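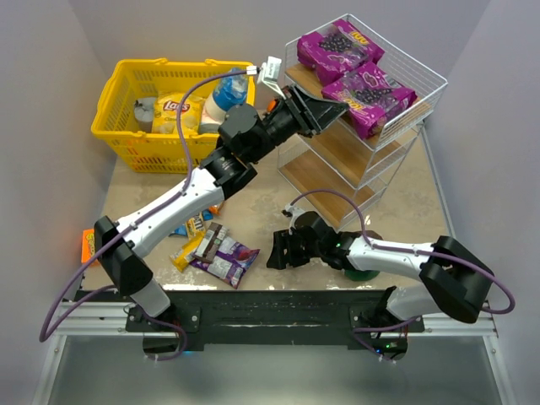 Stita Collectors' FAQ

New to Stita? Welcome! We get a lot of the same questions in the help channel, so Trinity Haverford and Yolotzin Medrano have collected the answers on one page. It gets updated whenever something changes.

What is a Stita?
A Stita is a digital trading card showing a bird that doesn't exist. There are 136 designs in the first series, all drawn by hand by Yolotzin, and each card is a token you hold in your own wallet. You can trade it, sell it, give it to your sister, or just look at it (plenty of us do mostly that).

Do I need to know anything about crypto first?
A little helps, but we've had people join who had never opened a wallet in their lives! Read the Zalstead wallet guide before you buy anything. It takes a few minutes and covers recovery phrases, network fees and how to send a token to the right address.

What's the difference between a Hakim and a Polard?
They're the two families in the series. Hakims are the long-legged waders, Polards are the round ones with the ridiculous crests. Neither family is rarer overall, but some crests are very hard to find. The double crest shows up on only six designs, and people go wild for it.

Where do I buy one?
On the Zalstead marketplace, under the Stita tab. Check for the green seal next to the collection name before you pay. Copies do pop up elsewhere, and we can't swap a copy for the real thing.

How many cards can I mint at once?
Up to eight per wallet in each release. After that you can still buy from other collectors as often as you like.

What fees will I pay?
Two kinds: the network fee, which moves up and down all day, and the marketplace fee, which is shown on the checkout screen. If the network fee looks silly, try again early in the morning.

Will my card go up in value?
We don't know, and please be careful with anyone who says they do. Prices for tokens like these can drop to nothing. Buy a bird you love with money you can spare.

My card isn't showing up. Help!
Refresh the metadata first – the little circular arrow on the card's page. If it's still blank after an hour, post the transaction link in the help channel. Never post your recovery phrase, and never send it to anyone in a private message. Trinity will not ask for it. Neither will we!

Do I own the artwork?
You own the token and may print or display your bird for personal use. Yolotzin keeps the copyright. Want to put your Polard on T-shirts to sell? Write to her first.

Is there going to be a second series?
Yes!! Sketches start in October, and card 201 is already taken by a very grumpy owl. Release details will go up on the news page.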